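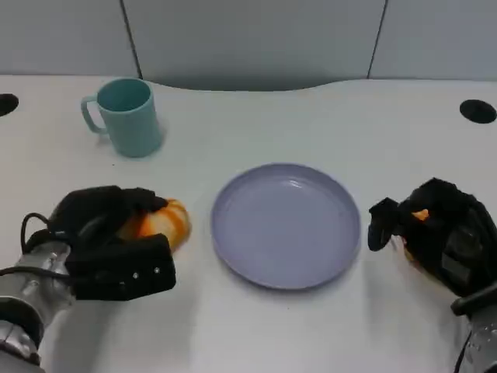 Senyo Zakaria

Chapter 4
Setting a Place

A plate, a mug and something to eat: most meals in most homes come down to this, whatever the cookbooks would have you believe. The plate goes in the middle because the eater sits in the middle. The mug goes off to one side, where an elbow will find it sooner or later. The fruit goes wherever there is room, and on a white table with nothing else to set out there is a great deal of room.

People have written 400 pages on the placing of forks. This chapter has 19, and forks do not come up until the ninth. We begin with the plate, and in particular with its rim. A raised rim keeps a peach from leaving for the floor – a flat board makes no such promise. A shallow plate is fine for fruit and toast and a poor choice for soup, a fact that students in my Friday section insist on testing.

Next comes the mug and the question of which way its handle should point. Left-handed readers have strong views on this and will get their say in Section 4.3.

Before reading on, set one place at your own table, using only what you would need for a snack. Sit down at it. Reach for everything once. Then move whatever annoyed you, and write down where it went.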